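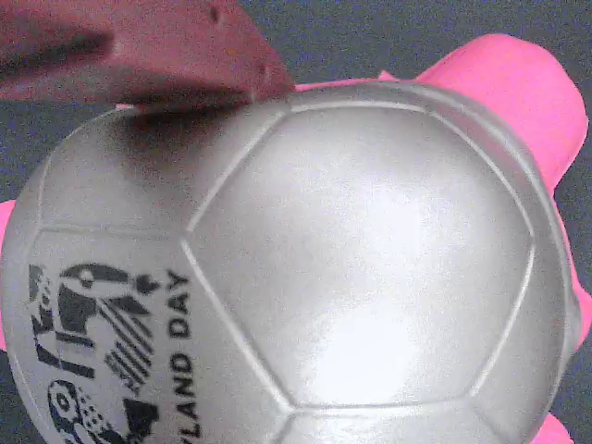

October 10, 2025
By Edileuza Andrade

Chapter 2. Containers and Loose Items

Small mixed items are sorted by form before they are stored. A ball rolls and needs a rim.
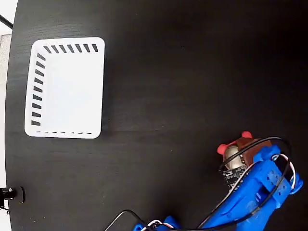
Edileuza Andrade
Lecturer in Storage Methods

An open basket with slotted walls lets the contents be checked from the side.

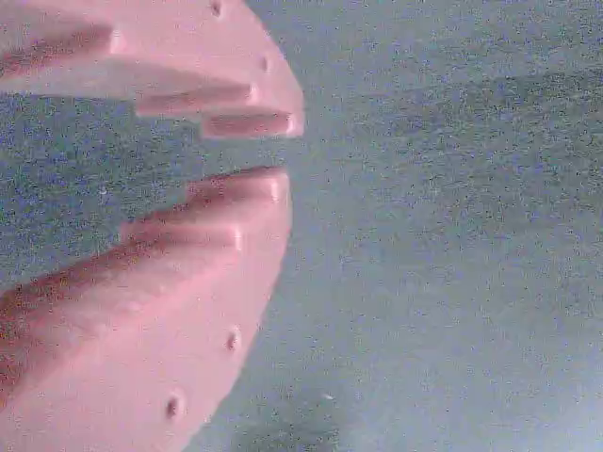 Cordeiro objects that soft items should go in last, on top of hard ones.

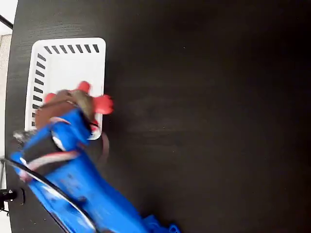 Irregular items are set down in the middle of the floor, clear of the walls.

© Brotine. Contact the publisher | Back to top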